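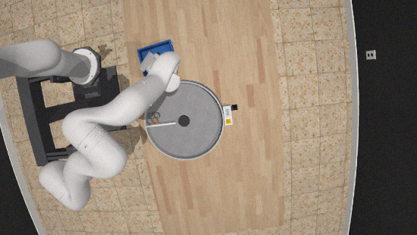
Truvex teleop kit, two-arm version – six weeks in

Bought the kit in August to teach a pair of arms small sorting jobs by remote control. Paid 1,596 with the foot pedal, 1,396 without. Get the pedal. Will explain.

What you get: two hand controllers, the pedal, a base station, a license for the simulator. No arms. You bring your own or stay in the sim, and I stayed in the sim for the first stretch. Glad I did. Practice bench is a strip of wood floor with tile either side, both arms on one dark frame, blue bin, round gray tray. You can swap the objects. Mine is set up with scissors or something like them on the tray and a little white module with a yellow label up against the rim.

Setup

Quick. Under an hour incl. updates. Pairing the left controller took three tries, the right one paired first time. Manual is thin and the page on axis mapping is just wrong, go by the on-screen one.

Driving the arms

Good. Better than the Brusto set I had before, which lagged enough to make me seasick. Motion scaling is the best part – turn it down near the tray and your big clumsy hand move becomes a small careful one. The pedal is the clutch. Press, move your hands back to somewhere comfy, release, carry on. Without it you hold a thumb button the whole time and your thumb will hate you by lunch.

Weak spot is the elbow. You steer the gripper end and the software decides where the rest of the arm goes, and sometimes it picks a big swing out to the side. Over a shallow tray, fine. Next to a bin with walls, watch it. There's an elbow bias slider, burried two menus down. Should be on the main screen.

No force feedback, only a buzz on contact. The buzz is the same for a light touch and a hard shove. Flat things lying on a flat tray are a pain because of that, you just learn to come in shallow.

Recording demos

Press, do the task, press again, keep or toss. Lovely. Trimming is clumsy, it only cuts from the ends, so a fumble in the middle means doing the whole thing over. I needed 30 keepers for one pick and place job and it took almost 6 hours. Pacita Aquino did the same job after me and was a lot faster, she plays piano, make of that what you will.

Mixing our demos was a mistake btw. She goes in from the left, I go over the top, and the trained policy sort of dithered between the two. One operator per task for now.

Support

Mailed twice. First answer same day, second one never came. Forum is better.

Gripes, short list

Controller cables too short.
Pedal slides on hard floor – I put a bath mat under it.
Export names are just timestamps so label as you go, you wont remember.
Second arm drifts a bit if you leave it parked. Re-zero it between takes.

Would I buy again? Yes with the pedal, no at the lower price without it. If you only run one arm the Hendriks is cheaper and probably plenty.

4 out of 5

Italo Pace, 3/20/21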